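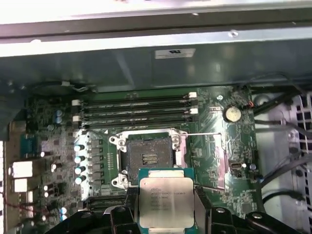 A Xeon and the socket, load plate up.

Buying used, one year in

3 June 2021

Last February I decided to stop buying new things for a while, apart from food, medicine, socks and underwear. I had moved to Lollodier with very little furniture and not much money, and the used market there was good. I meant to do it for a couple of months. It has now gone past a year and I have some notes.

Furniture is the easy part. People moving out of an apartment want their stuff gone by the end of the month, and the price drops every day until then. I got a kitchen table, a bookcase and a desk chair in the first few weeks. The table needed one leg tightened. The bookcase is ugly but it holds books. The chair I have since given away, as it hurt my back, and the next one cost me $129 at Sunder, the office clearance place on Nerkier Road. That is the most I have paid for any single item and I would pay it again. I sit in it all day.

Clothes are harder. I am tall and have long arms, so most shirts at the thrift store stop well above my wrists. Pants are worse. I now carry a tape measure and check the inseam before I go anywhere near the fitting room. Coats are the exception. Good winter coats turn up in spring, when people clear out the closet, and if you can stand to shop for a coat on a warm day you will do well.

Kitchen things are nearly always fine. Cast iron, steel pots, mixing bowls, baking sheets. I stopped buying used nonstick after the second pan. The same goes for blenders. I have had 2 and both smelled of something burning within a month.

Computers and parts took me longest to get comfortable with. My friend Jocelyn Saludo got me started. She has bought old workstations and servers for years and she has a simple rule: pay what you could stand to lose. Office machines get replaced on a schedule, so there are a lot of them around, and a processor that cost a fortune when it came out can be had for lunch money a few years later. What you want from the seller is a photo of the actual item, with the markings readable if possible. I ask about the socket too. Bent pins are the thing that catches people out, and a seller who won't answer a question about pins is a seller I skip. Memory is less of a worry, as long as you look up what the board takes before you order.

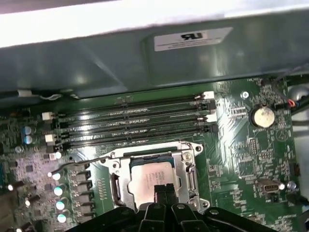 The other thing Jocelyn taught me is to ask why someone is selling. It works for anything, from a couch to a car. Most people just tell you. They are moving, they got a bigger one, the kid grew out of it. Now and then there is a long pause, and then you can thank them and go home.

I did make some bad buys. A vacuum that only blew air out. A lamp with a plug I couldn't use. A used mattress, which I won't go into except to say don't. I also paid for a bike lock that came without a key. The seller, who went by Yap online, swore the key was in the envelope – I turned that envelope inside out. We settled on half my money back and I still have the lock.

The cost in time is real. Before, if I needed a colander, I went out and came back with a colander. Now I put it on the list and wait, and in the meantime I drain the pasta with the lid. Right now there are 3 things on the list: a colander, a small rug for the hall, and a reading lamp. The rug has been on there since winter.

I do buy less overall. Half of what goes on the list gets crossed off before I ever find it. I had a toaster oven on there for ages and then one day I noticed I didn't want it anymore.

I'm going to keep going through the summer at least. If anyone in Lollodier has a hall rug, narrow, any color except white, let me know in the comments.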